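Etstead Cell Support Forum
Two-arm bench cell: right gripper loses calibration

VCavalcanti
Registered user, 18 posts
The two-arm cell at our Etstead site has lost the zero position of its right gripper twice since June. The last fault was logged at cycle 1,733. Recalibration restores it for a time. Please advise whether the gripper should be replaced.

mollo_service
Replacement is premature. Inspect the gripper cable first. We recommend that the plug be reseated at every service, with the arm powered down.

Flonutov
I must disagree with the previous reply. Repeated reseating wears the connector. Our cell has completed 2,436 cycles and the plugs have been left alone throughout. I would examine the finger linkage for play.

VCavalcanti
Thank you both. The linkage bolts were checked and found tight. Our test remains the pen and cup routine, with both grippers working close to the cup.
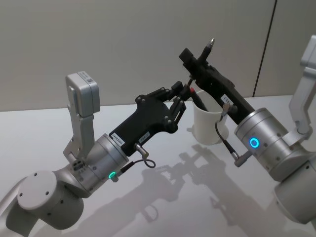

The fault appears only when the right wrist turns past its usual range, and I therefore suspect that the cable is pulled at the plug.

mollo_service
That supports my view. Allow more slack and limit the wrist rotation in software.

Flonutov
Slack, yes. A software limit would hide the fault - I cannot recommend it.

VCavalcanti
The cable will be rerouted first. The limit will stay as it is for now.

Regards,
Vanderleia Cavalcanti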